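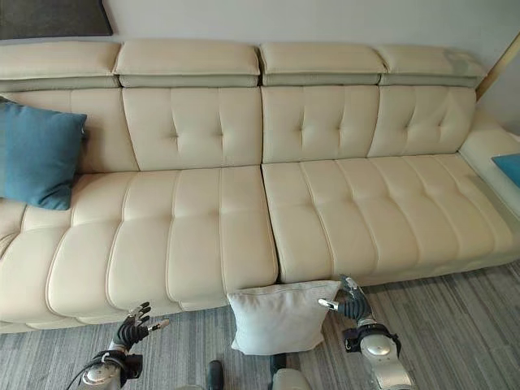
Cushion task: both hands at the white pillow, sofa behind.

Equipment planning meeting, November 2023
Minutes

Chair: Nektarios Xenos

1. Previous minutes
Accepted with one correction. The quote from Bistov was for spare fingers only, and did not include wrist cuffs.

2. Hands
The Protavano lease covers 2 hands and ends in December. Options discussed were to extend the lease, buy the present pair outright, or move to the Jääskeläinen hand. The home tasks group wants to keep the present type through the cushion and laundry work, as a change would mean redoing the grasp settings. The Jääskeläinen hand is lighter but the delivery date is still open.
Agreed to buy the present pair, if the lease payments can be credited against the price. Xenos to get this in writing.

3. Spares
Fingertip caps are the main running cost. The group asked for a box of 39, the smallest pack Bistov will sell at the trade price. Approved. Cable sets to be priced separately – the supplier has changed the connector.

4. Test room
Request for a second sofa in fabric, so that pillow pickup can be compared on leather and cloth. Limit set at roughly $2,000 including delivery. The striped carpet stays. A plain one can wait for next year's budget.

5. Service contract
Wustitz offered a 2-year contract with on-site visits. Members felt the response times were too loosely worded. Deferred until a revised draft is received.

6. Other business
Storage for the packing cases was raised. No decision.

Next meeting in December, after the lease reply is in.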